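# Visit to Fillano, Sistby depot

Fillano packs grocery orders for small shops and for homes, and the Sistby depot is the older of its two sites. I went in March with a group from our own packing hall, because we are due to make a similar change next year and wanted to hear how it had gone from the people on the floor.

We were met at the gate by Ayman Ait Ali, shift lead on the produce side. He started there as a picker and still fills in when a line is short. Produce was the last part of the depot to get robot arms. Tins and boxes came first and gave little trouble. Bagged fruit and veg took a good deal longer, and Ayman put most of that down to the bags. A carton stays the shape it is. A clear bag slides about, catches the light and changes shape each time it is put down.

What they settled on was having the arm take hold of the gathered plastic and leave the produce alone. It means fewer bruises, though a bag with very little spare film at the top still goes to a person.

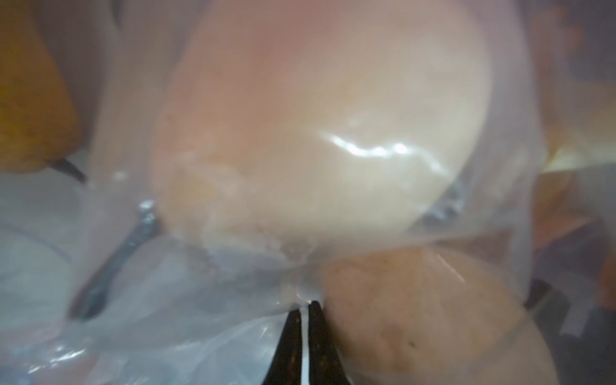
There are 31 people on the produce side across two shifts, the same number as before. The work has moved, though. Picking used to be most of the day. Now people check quality, deal with the items the arms pass over, and keep the totes coming in the right order. On the early shift the side handles 1035 orders, and the late shift is lighter.

I asked two of the packers what they thought. One was glad to be done with the bending and said her back was better for it. The other missed walking the aisles and found the checking station dull after the first hour. They swap stations at the breaks now – this was the packers' own request and it took a while to get agreed.

Training was the weak point. The supplier, Chraibi, gave two days, mainly on stopping and restarting the arms safely. How to spot a bad grip early was left to the shift to work out, and they wrote their own sheet for it. Ayman gave us a copy.

The stock system is called Mistida and was in place before the arms. Several people grumbled about it more than about the robots. If an item is passed over, it has to be keyed in by hand on a screen at the far end of the line, so there is a lot of walking back and forth at busy times. A second screen is on order.

Points I have noted for our own hall:

- ask for longer training, with packers in the room when it is planned
- agree the station swaps before the start date
- put the screens where the passed-over items end up

We finished in the canteen at half past two. Ayman has offered to come over to us once our layout is drawn up, and I have said yes.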